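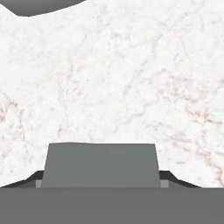
Brikden Robotics Club - progress report to the Jaber Fund
Saturday, October 22, 2022
Submitted by Yvette Melnyk, club advisor

Money first, as you asked. We have spent $3358 of the grant, most of it on two desktop computers that can run the simulator without sounding like a leaf blower. The receipts are attached, including the one that went through the wash.

We have 17 students enrolled, and most of them come most weeks. Attendance dips during marching band season, and I have given up competing with the tubas.

Work so far has been entirely in simulation. The kitchen world now has its marble countertop, veins and all. The students spent two full meetings choosing that marble. I had budgeted ten minutes. The wrist camera view is set up over the counter, looking out past the gripper, and Thiện Hà's group is using it to practice lining up a reach before anything gets picked up.

Picking things up is going less well. The team logged 138 grasp attempts on a simulated mug and the success rate is best described as a learning opportunity. The chief problem was that the arm closed its fingers before arriving. Thiện traced this to a timing setting that someone had changed "to make it snappier." It has been changed back, and the someone has been spoken to by his peers, at length.

Still open:
- Grasp script to be rewritten with a proper wait step
- Slower joint speeds near the counter
- Written notes from all 3 teams (one received, in pencil)

We plan to enter the Zarkora simulation challenge in January. The entry form wants a team name and the debate is ongoing - please don't ask.

No additional funds are requested this period. A replacement for the club room's one good chair would not be refused.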